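Lending Desk Diary: The Week Before the Rate Review

By Atieno Kioko
March
4 min read

The pricing meeting opened at 8:30 a.m. with the wholesale funding report. The cost of five-year money has risen again, and the Mussa branch network is now paying more for term deposits than it earns on its oldest fixed-rate home loans. I recorded this in the minutes without comment.
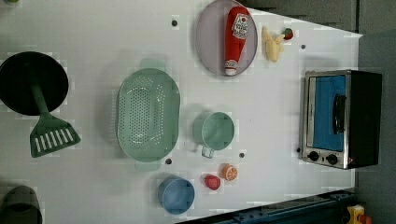 Management's first proposal was to raise the standard variable rate for owner-occupiers and to leave investor loans where they are. I asked for the reverse to be modeled. Investor balances carry the higher capital charge, and the present gap between the two rates does not cover it. The finance team agreed to prepare both versions by the afternoon session.

There was a long discussion of Turkell. That lender moved its rates last month outside the usual cycle and has lost fewer customers than was predicted. Our own retention desk took 308 calls over the same period from borrowers asking whether we intended to follow. Staff were instructed to say that no decision had been made, and that remains the correct answer. I have asked that the wording be reissued in writing, as two branches were found to be telling customers that rates would hold until summer.

The Urnetti file came up before lunch. It is a commercial facility secured on a warehouse and two smaller lots, and the covenant on interest cover will be tested at the end of the quarter. Under the higher rate it passes by a thin margin. Credit wishes to reprice at renewal and take a further guarantee. I support the guarantee. I am less certain about the repricing, which would weaken the same ratio we are asking the borrower to protect. The matter was held over.

In the afternoon the two pricing versions were presented. The second gives a better margin but places most of the increase on 1,666 accounts, a good share of them opened through brokers in the past two years. Those customers are the most likely to refinance elsewhere. The paper assumed that few would do so. When I asked for the basis of that figure, I was told it had been carried forward from the previous review. It will be rebuilt from current discharge requests.

A separate note on hardship applications was tabled late and read quickly. The number under active review stands at 98. Most relate to reduced working hours, and several to separation. I requested that no borrower in this group receive a rate notice before a case officer has spoken with them — the notices are generated by the Vosum system, which does not at present distinguish one group from another. Operations believes a manual hold can be placed. I have asked for confirmation before the notices are printed.

The deposit side received less time than it deserved. Savers have waited a good while for any improvement, and a rise in loan rates with nothing passed to them will be difficult to explain at the counter. The treasury view is that term rates are already generous and that at-call accounts should stay as they are. I have noted my disagreement and will submit a short paper proposing a small increase for balances held longer than a year.

The meeting closed at 5:40 p.m. Still outstanding are the refinancing estimate, the Vosum confirmation and a revised customer letter. The draft letter uses the phrase "market conditions" 5 times and does not state the new monthly repayment until the second page. I have returned it with the repayment moved to the first paragraph.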